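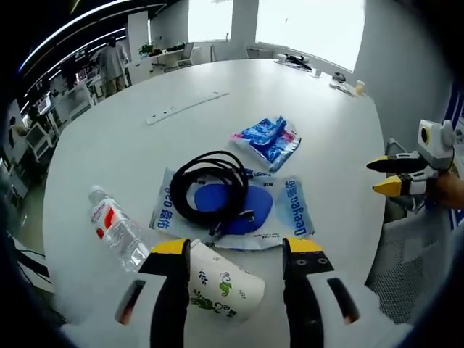 How do you clear a shared table that collects everybody's cups, wrappers and cables?

Start with the trash, all of it, before you touch anything worth keeping. Once the cups and snack wrappers are gone, what's left is mostly cords and small stuff, and that sorts fast.

fellaro80

I'd go along with trash first, but my trouble was always the next part. We have one big table at work and I used to pick up a mouse, wonder whose it was, put it back down and get nowhere. Now I do 2 piles — belongs to the table, belongs to a person. Power strip stays. Mouse pads stay. Anything else goes in a shoebox on the shelf, and if it's still in there at the end of August I ask one last time and out it goes! Half-full water bottles get dumped in the sink first (learned that with a leaky trash bag, ugh). For cables, loop them loosely and use a strip of velcro. Don't wrap them tight around your hand, it kinks them near the plug.

Susimora

just get a bin and put it next to the table. people won't walk to the kitchen

landeg_desk

Bin is good, but get one with a lid if anybody eats there. I set a timer for 60 minutes the first time and needed maybe half of it, and most of that was me untangling chargers. Wipe the table last, after the cords are up, or you'll just drag them through the wet spots.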